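Notebook, August, started 7:40

Infiltration on the Plokthorpe paths, second round

Reading the Ferkico sheet again before going out. It says their surfacing binder lets rain straight through, "even in heavy storms", and gives no test behind it. Zakhar Hrytsenko wants to believe it. I would like to see it drain after a year of grit and lawn clippings.

Setup as before. Ring sealed down with plumber's putty, 600 mL poured in one go, stopwatch from first contact until no standing water inside the ring. Prewet once and throw that number away. I don't trust the stopwatch to better than a second or two, mostly my thumb.

Path next to grass is the case I care about. Fines wash off the lawn edge and sit in the pores, and the sales sheet says nothing on that.

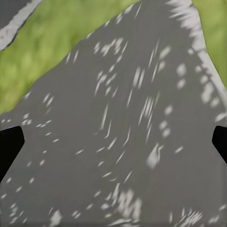

Runs

Mid-path, new patch: 8 seconds. Fine, looks great, would look great on anybody's brochure.

Lawn edge, same mix by the records: 53 seconds. Repeated after moving the ring a hand's width over and got 77. So either the edge is clogging or my putty seal is different every time, and right now I can't tell those apart. Sirkka Tikkanen thinks it's clogging. She may be right, but two readings that far apart don't say so yet.

Zakhar suggested averaging the two edge runs. No. If they disagree this much I want more spots, and the average hides the only interesting thing we got.

Other worry: the Essien putty gets soft in the sun and creeps under the ring. Any leak outward makes the surface look faster than it is, so the 8 could be flattering too. Try the stiffer stuff from the Kunum box - if there's any left, the lid was off last time I looked.

Green around the path 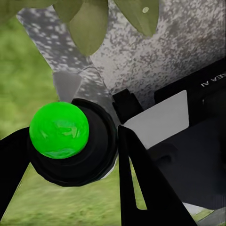

The mowing schedule matters more than I had allowed for. Clippings left on the edge for a week will mat down, and then we're timing the mat. Sirkka is asking the grounds office for dates. Until we have them I wouldn't put the edge numbers in front of anyone, and I'd keep the mid-path one back as well.

To do
Leak check on a glass plate, both putties.
Brush half the edge spots, leave the other half, same day.
Ask Ferkico what ring size they used, if they used one.
New battery for the stopwatch.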